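Table frame, part one (of how many, don't ask)

Quick one because the kettle's on and I've got to be out by 3. People keep asking how the plant stand is going so, right. It's going. Slowly. It's a frame so far. One frame. A plant stand is basically a frame with ambitions.

For anyone new: I wanted something for the landing window that wouldn't rot like the last one did. Old one was pine, lasted two winters, then went soft at the feet and dumped a very nice fern down the stairs. So this time metal. Darcy Stubbs from over the road had a box of offcuts left from her shed shelving and said have them, they're only in the way. Said yes before I'd measured anything. Classic.
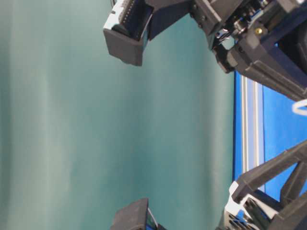 Colour is the thing I keep changing my mind on. The landing is cream at the moment and the plan was to leave it cream, paint's expensive, ceiling's high, I hate ladders. But then I keep going back to that teal behind the bright blue tabletop, and the soft lighter and darker bands running down it, and thinking yes, that, all the way up the stairs. Ho-yin says it will look like a swimming baths. Maybe I want a swimming baths. Tester pots in May, if I'm still keen by then.

Anyway, the frame. Four bars, square, open in the middle for the tray to drop into. The grooved stuff, where the nuts slide along inside the channel and you can shift things about before you tighten. Brilliant idea until you forget to put the nuts in first and have to take a whole side off agian. Which I did. Twice.

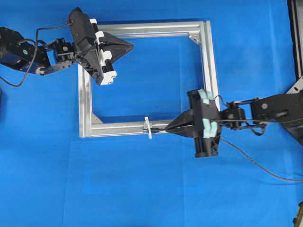

Square frame, corner brackets, blue cloth.

The little triangle brackets are what make it. Without them a square wants to be a diamond. Do them finger tight, measure both diagonals, nudge, measure again, then go round with the key. I skipped the measuring on my first go. Rocked like a bar stool.

Still to do: legs, feet, tray. Tray is going to be the old Dunmore baking sheet if it fits, about 2 mm in it either way. Rubber feet ordered. Wrong size came. Reordered.

Cutting list when I find the envelope its written on. Got to go, kettle's boiled and gone cold.

3 comments

Junaid Sethi
Put a drop of threadlock on if it's near the stairs, all that thumping up and down works them loose. Ask me how I know

Mei-kuen Shek
Vote for swimming baths!! Our hall is nearly that colour and I've never once regretted it. Poor fern though, did it live?

Chak-lun Shih
what size key for the brackets? mine came without one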